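Hangers, round two

I spent the whole evening teaching the gripper to handle hangers, and I am so happy with it! The hand tool is light enough that after 26 tries I'd stopped thinking about my wrist – I was just tidying up.

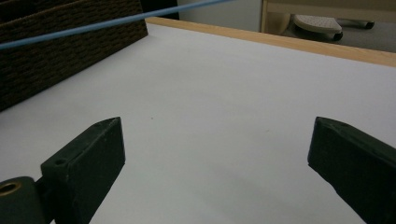
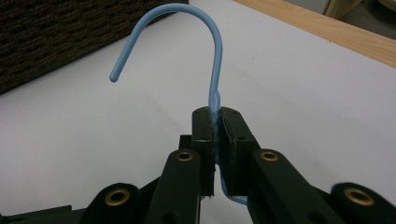
Dark green fingers, white table, blue hanger wire in the second.

What I learned

Grab the stem, just under the hook. I used to go for the shoulder and the whole thing would swing on me. Slow down before closing, too. Vignesh Rao says my early demos look like I'm swatting flies (fair).

I'm at 271 good ones now and want 300 before I train Buvora again. Shirts with buttons come next, in November – wish me luck!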